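Week 4 – Pattern at the table

Reading for this week: Bagheri, chapter two, and the Palacios handout. If you only manage one, make it Palacios, who is shorter and ruder.

## Where we left off

Checked cloth is old, cheap and easy to weave, which explains most of its career. The Hemik mill ledger lists 1060 yards of red check in 1722 and no complaints about it. The complaints came later, from people who had never had to wash a tablecloth.

Key terms: *ground*, *repeat*, *panel*. A plain check has one repeat. Printed cloths are greedier, and will happily put gingham, stripes, paw prints and berries on one table.

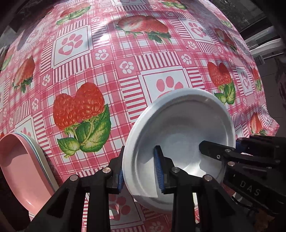
## Taste, and who gets to have it

Leclerc argues that "good taste" in tableware means whatever the last generation couldn't afford. Després disagrees over almost 2534 words of footnotes – do read them, they're better than the chapter.

Points to get down:

- Matching sets are a late habit. Most households mixed what they had.
- Plastic was sold as modern first and as cheap second.
- Colour did the work that gilding used to do.

The third point is the one people skip in essays. A pale blue bowl on a pink check is a decision about colour, even if it was made in a hurry.
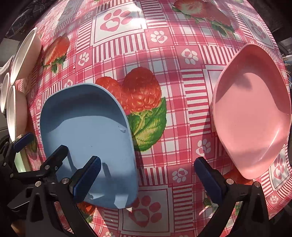 Leclerc would call that decision unconscious, which is his word for anything he hasn't asked about. Compare Quintana's interviews, where people had firm views on their crockery and gave them at length.

For next time: one page on a cloth you have eaten off. No museum pieces, please.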